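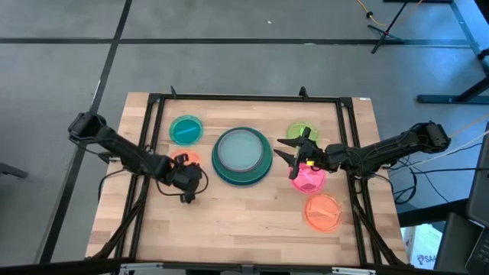

**Can I put the big plates and the little dishes in the same cupboard stack?**

Big plates at the bottom, little dishes on top, and the utensils kept in a cup beside them. That's how I do it at home and how I pack them at the shop.

# Illum mixed table set

Okay, so this is the set I get asked for more than any other, and I'm very happy to go on about it. I'm Chiamaka Uzor and I run the tableware side of Okonkwo. I've been eating off Illum plates myself since December, mostly toast, if I'm being truthful.

The large plates are deep teal green and they're properly round and roomy (a full dinner fits, with space to push the peas away). You also get the smaller see-through plate in gray-green with a thin purplish rim, and I love that one on top of the teal! I use it for bread or fruit and leave the stack out on the table until people sit down.

Then there are the small round dishes. Teal with a lighter green rim, lime green, bright pink and orange. I put olives in the pink one, my sister puts her rings in it, do what you like. The little utensils come in colors to go with the dishes, so pink goes with pink and orange with orange, though my kids swap them around the minute I turn my back.

## What you can order

- **Full table set**, for 4 people, item 1477: large plates, small plates, small dishes and utensils
- **Large plates only**, teal green
- **Small dishes only**, pick your colors in the notes box
- **Utensils**, sold to match whichever dishes you choose

If you want all orange, say so! Kobina Odoi packs the orders and he reads every note, even the long ones.

## Looking after them

I wash mine by hand with a soft sponge and dry them with a tea towel. Please skip the scouring pads, I scratched one of my own see-through plates that way and I still see the mark every morning. Let beet juice or curry sit overnight and you'll be scrubbing the pale ones, so give those a quick rinse after supper.

## Colors and restocks

The lime goes first, every time. Hajar Shawky keeps the waiting list, and you can join it with the button next to the color you want. Teal is always on the shelf. I've asked for a yellow dish too, and I'll add it to this page once I've had a sample in my hands.

Page updated May 2023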